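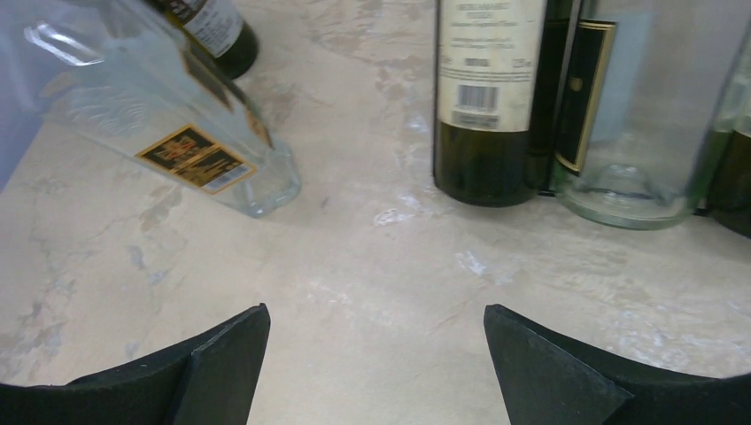
Bottles on the worktop, two of them lying on their sides.

Forum: Household and Light Workshop Automation
Topic: Are machines ready for ordinary chores? The bottle question

Posted by: Zitent
Saturday

Members will recall that the June discussion on folding and wiping closed without agreement. I should like to open a narrower question, namely whether a machine can at present be trusted to clear bottles from a surface and place them in a rack, in a home or behind a small shop counter.

My own position is that it cannot, if "trusted" is given its usual meaning. Clear glass remains difficult for most vision systems, which tend to see what stands behind the bottle. A bottle lying on its side presents a further problem: it must be gripped, turned upright and set down without striking its neighbours. A person of ordinary ability does this without thought.

I would welcome replies from members with direct experience of such work.

Posted by: oakbench_6
Saturday

I am obliged to Zitent for raising the matter, but I cannot accept the conclusion as it stands. The test proposed is whether a machine may be left alone with the task. That is a severe test, and we do not apply it to new members of staff. In our stockroom at Dradbridge a new starter is supervised for the whole of the first month, and breakages in that period are expected and recorded.

A fairer measure would be the number of bottles placed correctly between one human intervention and the next. I should regard a figure of 400 as adequate for a shop. For a private kitchen a lower figure might be acceptable.

Posted by: Sternimstead
Saturday

The figure of 400 seems to me generous to the machine. Our premises handle 2000 returned bottles in a busy week. On that measure a member of staff would be called away five times, and each call would involve broken glass, a stopped machine or both. The cost of the interruption ought to be counted as well as the cost of the bottle.

I would add that mixed glass should form part of any test. Trials using a single type of bottle tell us very little. Green wine bottles, clear bottles with long necks and squat bottles with square shoulders each call for a different grip, and a part-filled bottle does not balance in the same way as an empty one.
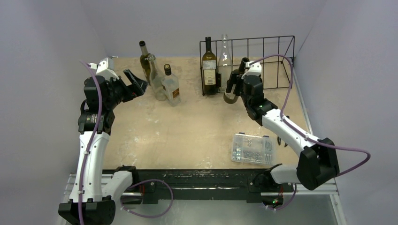
Two arms, one wire rack.

Posted by: Voicu
Saturday

With respect to both previous speakers, the rack deserves more attention than the glass. A thin wire rack leaves a gripper very little room between the rods and the bottle, and in my experience most failures occur in the last few centimetres of the placing movement. I have kept a record of 1505 attempts on a comparable task. Picking up was seldom the cause of a failed attempt. Contact with the rack was the cause in the greater part of them.

It follows that a household wishing to use such a machine might do better to change the rack first.

Posted by: oakbench_6
Saturday

That is a useful correction, and I withdraw my suggestion of a single figure. Picking and placing should be reported separately.

Posted by: Zitent
Saturday

I remain unpersuaded on the main point. If the kitchen must be altered to suit the machine, then the machine is not yet doing the household's chore. It is doing an easier one of its maker's choosing.

Posted by: Voicu
Saturday

The same objection could have been made to the dishwasher, for which most of us have given up a cupboard and several good pans. I shall post the record of attempts, with picking and placing in separate columns, once I have removed the duplicate entries.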